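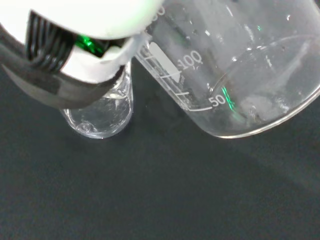

Bring Back the Glass

By Canan Aydoğan
October

Filed under: Opinion, Schools & Learning
12 comments

My nephew came home with a chemistry kit last month, and everything in it was plastic. Plastic beaker, plastic tubes, a plastic funnel that wouldn't sit straight in anything. He's a careful kid. He was being careful with things that didn't need it, and within a week he'd quit being careful and then he'd quit the kit.

I think we should give kids glass. Real beakers, real little vials, the stuff that rings when you set it down too hard. I know how that sounds. I teach an after-school science club in Malska, with 23 kids between nine and thirteen, and I've swept up my share.

But have you ever watched a ten-year-old pick up a glass beaker for the first time? They use two hands! They slow way down. They hold it up to the window and look through it -- and looking is most of what I'm trying to teach them. Try that with a scuffed-up plastic cup that has gone cloudy from the dishwasher. You can't see a thing settle in it, and you can barely see a color change.

Jabari Ondieki, who runs the club with me, disagrees, and we've been having this argument over bad coffee for two years. His point is money. Our whole supply budget is $500, and a dropped beaker is a dropped beaker. Fair enough. Only we replaced more plastic last year than glass, all of it cracked or melted or stained purple for good (the cabbage juice experiment, never again). Glass you rinse, dry and put back on the shelf.

Then there's safety, and sure, we have rules. Goggles on, shoes that cover your toes, and if something breaks you step back and yell for a grown-up. The little ones love the yelling part. We've had 2 cut fingers so far, and one of those was Jabari's.

What bugs me is the idea that kids have to earn the nice things later, in high school, if they stick with it. Plenty of them won't stick with it, and I'd bet the cloudy plastic cup has something to do with that. Give them the good beaker in fourth grade and keep a broom by the door.

Share this | 23 shares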